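About Turkberg Tea

Turkberg is a tea blending and packing company in Flovetcombe. We buy leaf from growers and brokers, blend it, pack it and sell it to shops, cafés and households. Black tea makes up most of what we sell, followed by green tea and a small range of herbal infusions.

The company was started by two brothers named Kristiansen, who ran a grocer's shop on the high street and sold their own breakfast blend over the counter. Customers began asking for it by post, and after a few years the tea was taking up more room than the groceries. The shop closed and the business moved to its present building behind the railway station. The breakfast blend is still made, although the recipe is adjusted from season to season as the leaf changes.

Who we are

Our head blender is Rūta Pētersons. She joined as a packing assistant and trained under the previous blender before taking over the tasting room. Every batch is tasted there twice, once when the leaf arrives and again after blending. Her team of 4 also answers letters and emails about brewing, of which we received 738 last year.

What we make

The loose teas are sold in paper bags and refillable tins. Tea bags come in boxes of 40 or 80. Grernthorpe, our strong afternoon blend, is named after the village where our first warehouse stood, and is the one most cafés order. We supply over 2,423 addresses by post, most of them in the north of England and Scotland.
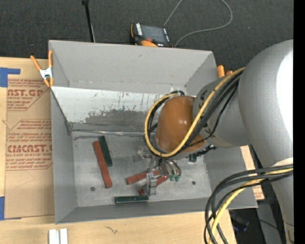 Trade customers can order by the case and have an account with monthly invoicing. The minimum first order is two cases, and samples can be sent beforehand on request. We do not pack under other companies' names.

Visiting

The shop at the front of the building is open in the mornings. Tastings for small groups are held once a month, except in July, when we close for two weeks. Please book by telephone or at the counter.

Page last updated May 10, 2025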